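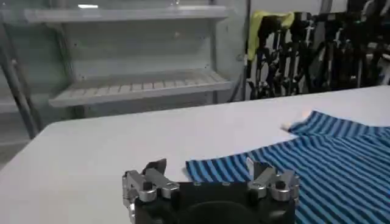

Liviu Tănase wrote to me after my last post that a mattress topper is a waste of money if the mattress under it is already sagging. He's right, and I should have said so. A topper follows whatever shape is below it. If you have a dip in the middle, you will have a dip with a softer surface.

Ours did not sag, it was just too hard. We bought the Lalholm from the store in Wandville in January, and by the second week my wife was sleeping with a folded comforter under her hip. The return policy gave us 21 nights, but there was a pickup fee of $114, and I liked the mattress fine myself. So we started looking at toppers.

I tried two. The first was memory foam, two inches thick. It took most of a day to open up out of the box and the smell hung around longer than that. It was comfortable for the first hour of the night and then too warm. Getting out of it in the morning took some effort. Safta Voicu, who sold us the bed, took it back without an argument.

The second was latex, also two inches, and that's the one we kept. It is heavy. Carrying it up the stairs is a job for two people, and it has no handles.

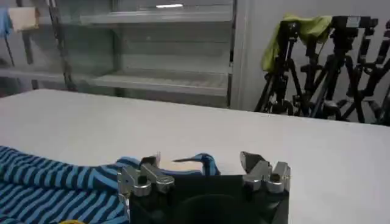 Latex pushes back more than foam does, so you stay on top of it, and turning over is easy. My wife stopped using the comforter after three nights. I notice less of a difference, but my shoulder doesn't go numb the way it used to when I lie on my left side.

There are two things I don't like. It slides toward the foot of the bed, and I have to pull it back when I change the sheets. And our old fitted sheets no longer reach. The mattress is 11 inches deep and the topper makes it 13, so we had to buy deep-pocket ones. I'd add the price of sheets to the budget from the start.

A few people asked what it all came to. The mattress and the topper together were more than I planned to spend — the topper alone was $681 — and for that money we could have bought a softer bed in the first place. If you can lie on the thing in a store for fifteen minutes, do it. We gave it two. 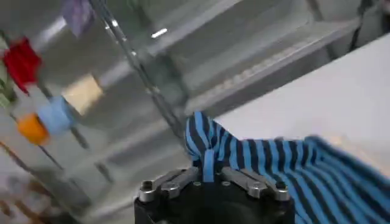
Keeping it clean

You can't put latex in the washing machine. I use a zippered cotton cover, which comes off and gets washed on warm every other month. Spills on the topper itself get a damp cloth and a little dish soap, then a day to dry away from the window, as direct sun makes latex brittle.

I rotate it head to foot when the cover comes off. I'll write again once we've had it through a summer.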